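How Do You Know Where You Are on a Trail Map?

My first trail map had a big brown ring on it near the top, and for a whole morning I thought it was a coffee stain.
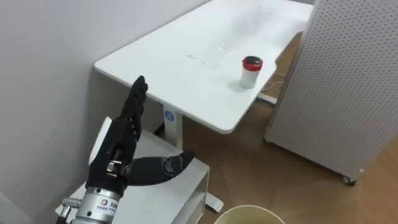 It was a hill! I had been staring at the answer to my question ("why are my legs so tired?") since breakfast, and I didn't know how to read it. So let me tell you how I read a map now, after a good many hikes and a fair number of wrong turns.

First, a map is a picture of the ground as a bird would see it if the bird looked straight down. Trees look like green patches, lakes are blue shapes, and the trail is usually a dashed line, red or black depending on who made the map. My favorite one covers the hills between Akgate and Klinhom, and somebody decided the trails should be purple. I have no idea why, but I like it.

Look in the corner for a little box called the legend. It tells you what all the tiny signs mean. A small tent is a campsite. A triangle might be a mountaintop. On my Akgate map a blue drop means a spring, where water comes up out of the ground, and I always put my finger on the blue drops before we leave, just so I know where they are. (You still have to clean the water before you drink it, even if it looks as clear as glass. Ask a grown-up to show you how.)

So what about the brown rings? They're called contour lines, and they show how high the land is. Try this at home. Make a fist and put it on the table, knuckles up. Ask if you may draw on your hand with a washable pen, then draw a ring around the highest knuckle. Draw a bigger ring a little lower down, and a bigger one below that. Now flatten your hand and look at it. You've made a contour map of Mount Fist!

Every spot along one ring is the same height. If you could walk all the way around on that line, you would never go up and never go down. To climb, you have to cross the lines, and that's where the tired legs come in. Lines squeezed close together mean the ground is steep. Lines far apart mean it's gentle, and you can probably talk and walk at the same time.

Some of the lines have numbers. The top of Zirkska Hill on my map says 1,206, and the parking lot where we start says 454. Those are heights in feet above the sea. Take the little number away from the big one and you get 752 feet, so that's how much higher the top is than the car. I like to do that sum while everybody else is tying their boots.

Next comes the scale. It's a small bar, like a ruler, that tells you how far a piece of the map is in real life. Trails wiggle, and rulers don't, so I use a piece of string. Lay the string along the trail, around every bend, and pinch it at the end. Then pull it straight and hold it against the bar. The Zirkska loop came out at 8 miles when I did it with string. With a ruler I'd gotten a lot less, and I'd packed one sandwich. I now pack two.

You also need to know which way to hold the thing. Most maps have an arrow that points north. A compass needle points close to north too, so put the compass on the map and turn the map (and yourself!) until the arrow and the needle point the same way. Now the lake that's on the left side of the paper should be off to your left in the real world. Some maps have a note about north being a tiny bit different for a compass. Don't worry about that on your first try.

The last part is the one I forget most. Keep checking. Each time you come to something you can find on the paper, like a bridge or a place where two trails meet, stop and put your finger on it. If you get mixed up later, you only have to think back to the last place your finger was.

And if you really are lost, stop walking. Stay in one spot, stay warm, and blow your whistle three times, wait, then blow it three times again. People looking for you have a much easier job if you aren't moving around. I carry my whistle on my backpack strap where I can reach it without taking anything off.

You don't need a mountain to practice. Draw a map of your own street or the park, with a legend and a north arrow, then give it to somebody in your family and see if they can find the tree you marked. Mine came back with the wrong tree. I'd drawn the north arrow upside down.

More for Young Hikers
What Do Trail Blazes Mean?
Why Do My Feet Get Blisters?
Packing for Your First Night Out
Who Lives Under That Log?
An Easy Walk: Tranduvgate Pond in August
How Far Away Is That Thunder?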